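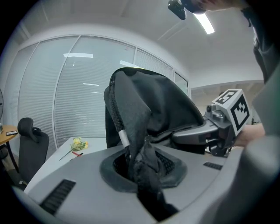 Figure 5. Two-gripper handling of a black garment with a cord, view from one of the hand-held grippers. The cord ends in a metal tube.

4.3 The cord failure

The most interesting result of the April sessions was a fault we had not planned for. Of the 30 trials with the corded garment, 19 ended normally. In nine of the others the cloth slipped out of a jaw, a problem already covered in Section 4.1. The remaining 2 were something new, and we were delighted to have full recordings of both!

In each case the cord had worked its way between the jaw and the cloth. The jaw closed on it, the width reading stayed high, and our grasp check took that to mean a good thick fold of fabric. It then cleared the other gripper to let go. The garment swung down on its cord, and the demonstrator (Balogun in one trial, Tierney in the other) felt a sharp tug at the wrist. No one was hurt, but a cord pulled tight next to fingers is a safety matter and we logged it as one.

Width alone cannot tell a cord from folded cloth. The Lordale check, which we had used without changes, was tuned on towels and never had to. Dolan suggested comparing the width reading with the way it settles in the moment after closing — cloth keeps giving a little, while a cord stops almost at once. Replaying the logs with this test flagged both faults. It also flagged five good grasps, all on thick hems, and we are still working on those.

Until then, any garment with a cord is handled at half speed, and release needs a spoken go-ahead from the second demonstrator.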